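Category: Student Work > Textiles and Home
Reading time: 3 min
Print this page | E-mail this page

Folding and storing fleece in a small bedroom
Project report, Rutherford House textiles group

Aim

We wanted to find out which way of folding a fleece takes up the least room on a shelf and still holds together when it is picked up. The shelf in our study bedroom is narrow, and a fleece that has only been rolled tends to fall off it.

Materials

The fleece was a plain grey one sold under the name Skallivik. It weighed 641 grams on the kitchen scales. All the folding was done on a made bed, with the sheet pulled flat first. A table would have been firmer, but the one in the room is too short for a fleece when it is opened out.

Method

We tried 3 folds. The first was in half and in half again. The second was in thirds lengthways, then in half. The third, which we called the flap fold, brings the sides in and leaves a rectangular flap lying on top in the middle. Each fold was done 5 times by the same person. After each one we pressed the fleece down with a flat hand, put a 200 mm ruler beside it and wrote down the height. Then we lifted it by one side to see if it came undone.

Results

The half fold was the quickest but opened up every time it was lifted. The thirds fold stayed together better and gave the lowest pile. The flap fold was thicker in the middle – the flap adds a layer there – but it kept its shape in all the lifts.

Creases showed in the fleece after every fold. Shaking it out got rid of most of them, though the deeper fold lines stayed until the next day.

Problems

A mattress gives when you press on it, so the heights are probably a little low. We also started with the thirds fold in July and did the others after the break, when the fleece had been washed. We should have washed it before starting. If we did the work again we would use the floor and try a second fabric, such as the cotton throw from Uten.

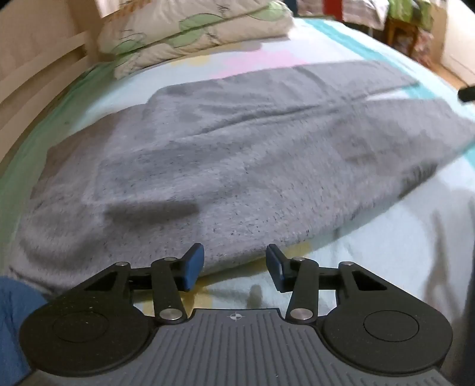
Figure 1. The grey fleece folded on the bed sheet, with the flap in the middle.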